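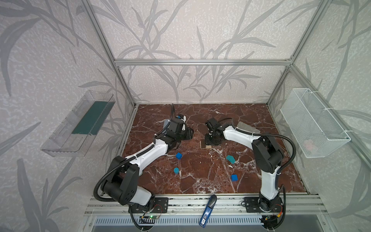
Robot arms over a brown marble work surface.

Fallville Community Board > Local News and Crime > Norkis robbery, what do we think?

millpond_jo
Okay, I have been chewing on this since breakfast and I need some company. The Fallville paper ran its story about the Norkis pawn shop holdup in May, and if you only read the first few lines you'd think the whole town was under siege. Armed gang, dramatic chase, officers closing in. Then way down in the last column you find out the total haul was 148 dollars and a tray of watches. I love our little paper, I really do (my grandmother had her recipes in it), but I think they got carried away.

hurska_road_resident
Hi Jo! I have to disagree with you a bit, and I say it with affection. I live two doors up from that shop and there were 13 police cars on Hurska Road that night. I counted them from the porch in my robe. When you've got that many lights going past your bedroom window, "under siege" doesn't feel like such a stretch.

oldpressroom
I set type for a small daily for a good part of my life, so forgive me if I ramble. Papers have always done this. The library has the Fallville paper bound all the way back to 1872, and one of the very first front pages is a stolen mule told like the fall of Rome. It's wonderful reading - you should all go and ask for it at the desk. What bothers me is the word "gang". The police statement said two suspects. Two people isn't a gang in my book.

millpond_jo
The mule! I'm going this week.

tsang_corner
Two people with a shotgun is plenty, thank you. I work at the Tsang bakery across the street and we had to keep customers in the back until past 9 p.m. One lady was crying. I don't care what the paper calls them.

oldpressroom
Fair enough, and I'm sorry you went through that. I didn't mean to make light of it. I still wish they had printed the statement in full, because the story says shots were "exchanged" and the statement only mentions one shot, fired by a suspect, into a sign.

hurska_road_resident
I heard two. But I was also half asleep, and our road echoes something awful, so don't put me under oath.

millpond_jo
tsang_corner, I'm sorry too, I should have thought about the folks who were there before I got going on headlines. Has anybody written in to ask about the shots? I'd sign it.

oldpressroom
I'll draft something tonight and post it here first - polite, short, and no mules. If anyone still has the print copy, please save me page two. Mine went under the paint cans.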